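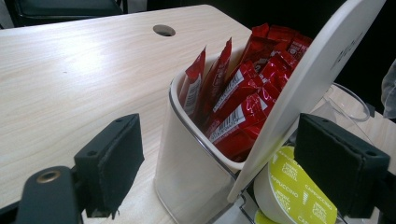

Mallgate Workshop – shared build tickets
Ticket: Tostar hand gripper, pads slipping on stick packets
Opened: 6/18/18
Status: open, waiting on parts

Problem
The gripper closes on a red stick packet but loses it on the lift. It happens with the packets standing in the white container on the coffee table setup. The coffee capsules lift fine with the same pads.

Setup
Tostar build, black pads with the rough facing, two screws per pad. Controller is the Mabuza board with stock firmware. Pad spacing fully open at the start of each try.

Log
Ran 20 tries on the packets, 13 dropped. Most drops came right after the packet cleared the rim.

Checked the pad screws. One on the right pad had backed out a little. Tightened it and ran again, no change.

Wiped both pads with alcohol. Slightly better for a few tries, then the same as before.

Raised the close delay to 500 ms so the pads settle before the lift. This helped with packets leaning on the wall of the container. Packets in the middle of the bundle still slide out, or a second one comes up with the first.

Swapped the left and right pads. The packet now slips toward the other side, so I think one pad is worn – the facing feels smoother near the tip.

Next
Ordered 3 spare facings from Cistcombe. Will refit both sides together and rerun the same test. Please leave the close delay where it is until then.

If anyone has used a softer facing on foil packets, add a note to this ticket with the thickness.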